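Thursday, after work. I promised myself to clear the long table in our office before the weekend. I write it here so I have witnesses.

Some background. We are a small translation office in Tristmont. We have one long table, and everybody puts things on it "only for five minutes." Some of these five minutes started in April.

My colleague Notburga Imhof calls it the museum. She is right, and she is also the person who brings many of the exhibits.

State of the table at the start:

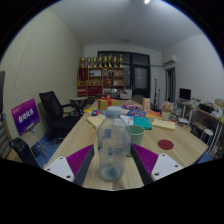 The long table. Big empty bottle in front, gift box with the red bow behind it.

First decision: paper. I made one pile for things we need, one for things we maybe need, and one for recycling. The second pile became the highest very quickly, so I had to go through it again with a harder heart.

I found a printed price list from Tsakiris, where we bought our office chairs. We bought them 22 months ago. Recycling.

Second decision: books and notebooks. If there is a name inside, it goes to the desk of this person. If there is no name, it goes on the wooden shelves at the back. No discussion.

One notebook had only one page of writing, and it was a recipe for lentil soup with 800 grams of lentils. Who is cooking for this many people? Please come and take your notebook.

The gift box I did not open. I asked in our group chat and Horacio Echeverría answered after one minute: "Do not touch, it is for my aunt." Her birthday was last month. I moved it to his chair.

Now the bottles and cups. This is the part where I become strict. My rule is that a cup goes back to the kitchen the same day, also if you are "still using it." 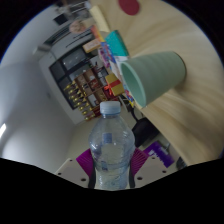
For empty plastic bottles I put a bag next to the door. When the bag is full, the person who leaves last takes it down. I wrote this on a piece of paper and taped it to the door, so from now on it is a law.

Notburga asks if she can keep one big bottle for watering the plants. Yes, one. I know how this goes, last year "one" became a family.

The flowers stay. They are the only thing on this table that I never heard a complaint about.

It took me one hour and 31 minutes, with a coffee break which I did not subtract.

Question for people who share an office: do you give each person a box for their things, or does the box only become a smaller museum? I saw boxes at Pruvotden that would fit on our shelves, but I am not sure yet.

Horacio just wrote that he will take the gift tomorrow. I will report.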